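Right, I have finally finished Middlemarch and I have feelings, so this is going to be a long one. Mute me now if you've no patience for Victorian novels (no hard feelings).

I started it in November, in bed with a cold, thinking I'd be through by the new year. Ha. It has taken me nearly four months and I renewed the library copy 4 times.

First thing. Why did everyone tell me it was heavy going?? It's funny! Mrs Cadwallader is funny every single time she opens her mouth. Celia is quietly hilarious. I laughed out loud on the bus to Stistholm and had to pretend it was a cough.

Second thing, Casaubon. I was ready to hate him and I did for ages, and then Eliot stops in the middle of everything and asks why it's always Dorothea, and makes you look at it from his side. I was so cross. I'd been enjoying hating him.

He's still awful, mind. That codicil! Imagine being told from beyond the grave who you can't marry. I put the book down and went and cleaned the oven.

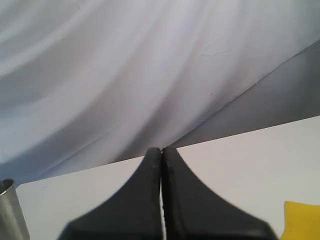 Nearly touching. White tabletop behind.

Back to it. I want to talk about Lydgate, who I think is the real heart of the book (fight me). He turns up with all his big plans for the fever hospital and his grand ideas about tissue, and what does him in is furniture. Furniture and a dinner service! And not being able to talk to his wife about money.

I know we're meant to be hard on Rosamond and I was, mostly. But she was brought up to be exactly what she is, everybody clapped, and then she got the blame when it didn't work in a small house with the bills coming in. I went back and forth on her for two hundred pages and I still don't know.

The scene where Dorothea goes to see her near the end though. The two of them holding hands. I'd had no warning about that chapter at all and I was a mess.

Somebody asked which edition. I had two on the go, which sounds mad but hear me out. The library one is a big Prader hardback with proper notes at the back, lovely to read at a table, hopeless in bed. So I got a second-hand Lekota paperback for carrying about.

The Lekota has tiny print and no notes whatsoever, and somebody has underlined the whole of chapter 20 in green biro, including the page number. But it fits in a coat pocket and it was £2, so I'm not complaining.

Do get one with notes if you can. There's a lot about the Reform Bill and I had only the vaguest idea what was going on until the Prader notes sorted me out. You can skip the bits on Mr Brooke's newspaper if you must but his speech from the balcony is worth the whole slog. 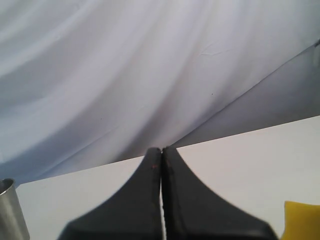
Photo: own, 1 March 2025

Where were we. Will Ladislaw! I'm sorry, I can't get on with him. He lies about on rugs. He has ripply hair and we hear about it a lot. I can see that after Casaubon anyone who laughs now and then must be like opening a window, but I wanted somebody better for her.

Mary Garth and Fred, on the other hand, I was cheering for from start to finish. Mary is the most sensible person in the whole town and she's never made dull by it. And Caleb Garth going on about "business" as if it was church! I'd have read a whole book about him.

Farebrother deserved more. I'm not over it. Going to plead Fred's case to Mary when he loves her himself, and then just riding off. Poor man, alone with his beetles.

The chapters do get slow in the middle, I'll admit that. Everything with Raffles and Bulstrode took me ages to care about. Then Mrs Bulstrode takes off her ornaments and puts on a plain cap and goes down to sit with her husband, and I forgave all of it.

A few of us at the Civberg reading group are doing Daniel Deronda next, and we've got 18 names down for it already, so bring your own chair. I've been warned that one is really two novels stuck together. Has anyone here read it? Is it worth it for the Gwendolen half?

Replies are open, but no spoilers for Deronda please. I'm off to take the Prader back before they fine me.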